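Subject: Re: [lab-equip] Budget for a second pair of hands, and what to leave out
From: Kvido Zeman
Date: May 6, 2019

Krishnan wrote:

> We have money to spend before the end of the budget year and the plan is
> one two-armed setup for household handling work, mostly cloth. The quote
> from Tosard covers arms and hands and not much else. Before I send it up
> I would like to hear from anyone who has bought this kind of thing.
>
> 1. Is it worth paying for hands with fingers, or would plain two-jaw
> grippers do for towels and the like?
> 2. What did you forget to put in the first budget?
> 3. Service contract, yes or no?
>
> We are a small group and can't go back for a second round until December.

Krishnan,

I did the buying for our setup at Skodton and am now doing the planning for the second one at Avness, so I have been through your list once and am partway through it again. Answers in your order, with some things you didn't ask.

Hands first. Fingers cost more to buy and a good deal more to keep running. Every joint is something that can wear, and the cables that run to the fingers need looking at on a schedule. If all your work is picking up a flat cloth from a table by its edge, two jaws will do it and you can put the difference into spares. Our work has more to do with cloth that is already in a heap, where somebody wants a fingertip pushed into the pile to pinch up a fold. For that we wanted fingers and we would buy them again.
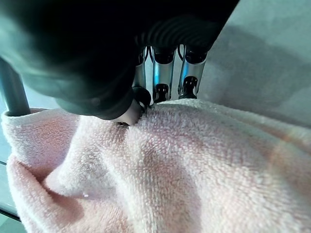

Should the fingertip pads be budgeted as a spare part or as a consumable?

Put them under consumables, on the same line as cleaning supplies and cable ties, and order the first batch with the hands. If they sit under spares, each reorder needs its own approval at our place, and a part that costs very little ends up holding up the whole station.

Ask Tosard whether the pads can be changed on site. With one supplier we looked at, the hand had to go back for it, and that alone took them off our list. Ask about the joint pins too, and get the answer in writing.

What we forgot the first time. In no order:

Wrist cameras. They were an option on the quote and I left them off to save money, then added them later at a worse price. Bunched terry cloth hides whatever is under it, and a camera at head height misses most of what happens at the fingertips. Get one for each wrist and make sure the cabling is included. Ours wasn't.

Computer and storage. Recordings from several cameras fill disks faster than the sales sheet suggests. We planned for 5 terabytes and had used it up in 24 working days. Whatever you have written down, double it, and decide before you start who is allowed to delete things.

Transport and installation. The arms arrived on a pallet that would not go through our inner door. Measure the doors, including the one you never use.

The practice fixtures. I had set aside nothing at all for walls, shelves, rails, hooks and cloth. In the end I spent roughly 3000 dollars on it, most of which was a carpenter's time. The towels themselves are cheap, but buy all of one kind in one go. When we ran short and topped up with a different kind, the new ones were thinner and the results could no longer be compared with the old ones.

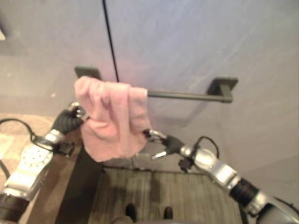 Fixtures are the part of the Avness plan I have changed the most. At Skodton I bought bathroom hardware as if I were fitting out a bathroom, by looks and price, and only later thought about what two arms would need around it. A rail that holds a towel for years in a house gets pulled on all day at a station like this, from directions the maker never had in mind. A round bar on two square brackets, with a pink towel hung near the left bracket, means that the left hand has to work right beside a bracket while the right one comes in toward the lower part of the cloth. So check the clearance next to the brackets before anything is screwed down, and have the wall backed with something solid behind each one. For Avness I am asking for a mounting board that can be shifted up and down, so that the height can be changed without filling holes and painting.

Leave space in the floor plan as well. With both arms out to the sides you need more width than the footprint drawing shows, and loops of cable take up room behind and above the wrists. We marked out 82 inches of clear width in front of the wall and have never wished it were less.

Service contract. We took it for the first year and dropped it after that. In the first year it paid for itself, mostly through phone support. After that our own people could do nearly everything and we kept the money as a repair reserve. Since you can't ask for more until December, I would take the contract. An unplanned repair with no money behind it would leave you with an idle station for months.

One more point on the Tosard quote — check whether the software license is per arm or per station. It was per arm on ours — I read that line three times before I signed and still missed it.

I can send you my spreadsheet for Avness with the prices removed. It has the line items in the order we expect to need them, and a column for who has to sign each one. Tell me which format you want.

Kvido Zeman
Skodton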